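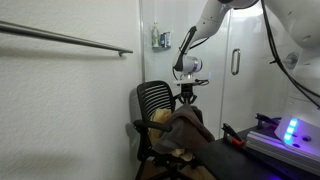
Week 4 – Choosing a putter: length, lie and balance
Golf Equipment Fundamentals, Gindonora campus
Notes by Hoi-yan Tam

Reading before class: chapter 11, on short clubs.

Length
Most adults are sold a putter that is too long for them. Have the player take their normal stance with arms hanging, then measure from the top of the hands to the ground. Do it twice. People stand up straighter when they know they are being measured.

Lie angle
The sole should sit flat on the green at address. If the toe is up, a lofted face points left for a right-handed player. The effect is small on a putter because there is so little loft, but the centre of the face also becomes harder to find.

Balance
Rest the shaft across a finger near the head. A face-balanced putter points its face at the ceiling. A toe-hang putter drops its toe. Players with a strong arc in the stroke often prefer some toe hang, though not always – let them putt with both before you say anything.

Grip size
Thicker grips can quiet the wrists. They also add weight at the top end, so the head will feel lighter. Check the feel again after any grip change.

For the lab
Work in pairs. Each pair takes one Arkska blade and one Cruzado mallet. Record length, lie and balance for both on the fitting sheet, and hand it to Jonalyn Pascual before you leave.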